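Mi primera mesa blanca (y por fin sin brochazos)

¡Qué ganas tenía de escribir esta entrada! Llevo desde enero dándole vueltas a pintar un tablero de blanco y que quedase liso, liso de verdad, y después de tres intentos con marcas de rodillo por todas partes creo que le he cogido el punto.

La culpa es de Covadonga Arrieta, que me prestó su rodillo de espuma y me dijo que dejara de apretar. Yo apretaba muchísimo (siempre he sido de apretar) y claro, salían rayas.

Lo que uso ahora

Lija de grano 210, que es la que tenían en la tienda del barrio, un paño que no suelte pelusa y esmalte al agua Drotura. Con un bote pequeño me sobró para dos manos y todavía he pintado una balda. ¡Me costó 12 euros!

Las manos

La primera, finísima, casi da pena verla. Luego espero 36 horas, aunque el bote pide menos, y lijo a mano sin prisa. La segunda ya cubre y es una gozada, porque ves cómo desaparece el tono de abajo.

Para revisar un blanco me gusta mirarlo muy de lado, con la luz rasante: el brillo suave y las sombras cuentan mucho más que de frente. 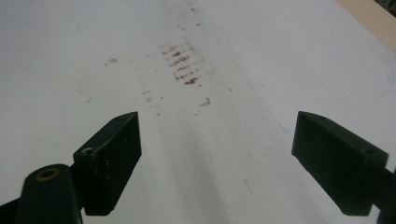

Lo siguiente

Iker Gallardo me ha dejado una cómoda vieja con los cajones hinchados. La quiero en verde oliva, o quizá mostaza, todavía no lo sé. ¡Se aceptan ideas en los comentarios!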